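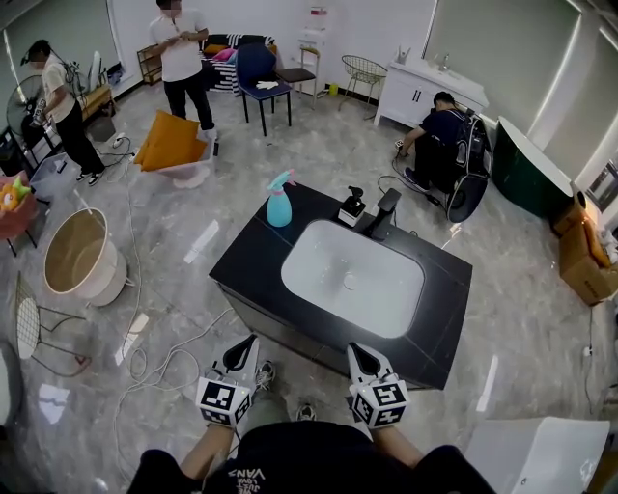 Kevden Handheld Gripper Kit: a review after one season of student abuse

By Keir Dow

Our club bought the Kevden kit for the bathroom challenge at the Darkmont student meet, where teams have to teach an arm to tidy a vanity counter. You record a person doing the chore with a gripper in each hand, the software digests the recordings, and the arm then attempts something similar with less dignity. We had 70 days to get ready and one member, Sirkka Pelkonen, who had read the rules.

You get two white grippers, the printed marker cubes, a charger, a bag of screws in sizes that almost match, and a manual translated by someone in a hurry. Page 3 tells you to "embrace the cube until click." We did. It clicks.

Assembly took an afternoon. The jaws go on easily and the trigger linkage does not. If you feel resistance at the second pin, stop, take it apart and turn the spring over. Helju Uibo worked this out after we had all taken turns pushing harder, and she has been pleasant about it since.

In the hand they're better than they look. The weight sits far enough back that your wrists survive a long session, and the trigger has a smooth pull with no mushy bit in the middle. Pointed jaws are the right choice for this task. They will pick up a toothbrush from a flat counter on the first or second try, and they can work a faucet lever if you come at it from the side. A full spray bottle is another matter. You can squeeze it or you can lift it, and doing both requires a personality I don't have. Nkechi Adeyemi can do it left-handed and won't say how.

Anything with a pump is easy. Push down with closed jaws and the soap comes out, sometimes into the basin.

Tracking is where the money went, and mostly it shows. The cubes hold their position well as long as the software can see at least one clean face. Glossy surfaces are the weak point. Our practice room has a shiny marble-pattern floor and big windows, and on bright mornings we lost the left gripper every time somebody reached low. Pulling the blinds fixed most of it. The manual's advice is to "avoid the sun," which I already do.

Cables: bring your own, bring long ones, and tape them down. The ones in the box would suit a person recording chores inside a closet. I also recommend putting one member in charge of the floor. Ours was Helju, who had strong feelings on the subject by the end of March.

The software installs without trouble on a plain laptop and then asks you to name your session before it will do anything else. It doesn't accept spaces. It also doesn't tell you that it doesn't accept spaces. Once you're past that, playback is excellent, and trimming a bad take is a matter of dragging two handles. Exports go out in the format the Darkmont organizers want, so we skipped the converter we'd used with our old Quintana set, a thing I will not miss at all.

We recorded 40 usable takes for the final task. The jaw pads had started peeling at the tips by then, and the spare pads are sold separately at a price I'd call ambitious. Morag Mackay, our adviser, glued ours back on. They held through the meet.

As for the result, the arm put the toothbrush in the cup, turned on the water, and moved the soap to a spot I wouldn't have chosen. We came in third. The Gatance team won, also with Kevden grippers, so I can't blame the equipment.

Good: comfortable, tough enough to be dropped by undergraduates, playback tool is a pleasure.
Bad: short cables, peeling pads, the second pin, the manual (though I've grown fond of it).

Would we buy it again? Yes, with the spare pads in the same order. If your club only needs to pick up blocks, get something cheaper and spend the difference on pizza and tape.

4 out of 5

Posted June 2023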